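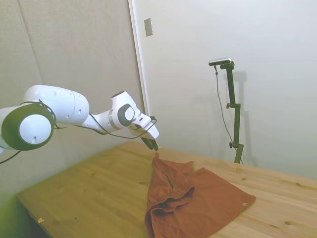 Ruairi Laing wants the orange cloth washed again before we decide anything, and he would like the tag left on so we can tell which side is which. He also thinks the pine top is a bad surface for fabric work and that we should cover it.

Mon 15 June

I went along with the first part. The tag stays on. I don't agree about the table yet. The grain is plain to see and there are small knots, but I ran the back of my hand over the middle section this morning and nothing caught. The front edge is another matter — I sanded it with 400 grit and wiped it down after.

Cloth notes. It's the rust-orange one from the Mocanu bag, entered in the book as 1102. It bunches badly at the stitched line. Put down in a heap, one side stays in folds and the other goes out into a flap, and the creases get so dark under the lamp that it's hard to tell a fold from a shadow. For folding practice I'd start from the flat side and leave the heap for later.

Washed at 34 on the short cycle, no softener. Yannick Deschamps used softener on the last lot and they slid all over the place.

Labels: please stop tearing yellow tape over the table. Scraps end up on the wood and then in the cloth. There's a bin by the door.

To do
Steam the seam on 1102 and see if it lies any flatter
Order 2 more plain cloths from Prolamard, a lighter color this time
Ask Yannick where the Hundotine sample went
Table cover — try the gray felt on one half only, then ask Ruairi again

Left the iron on the shelf, unplugged.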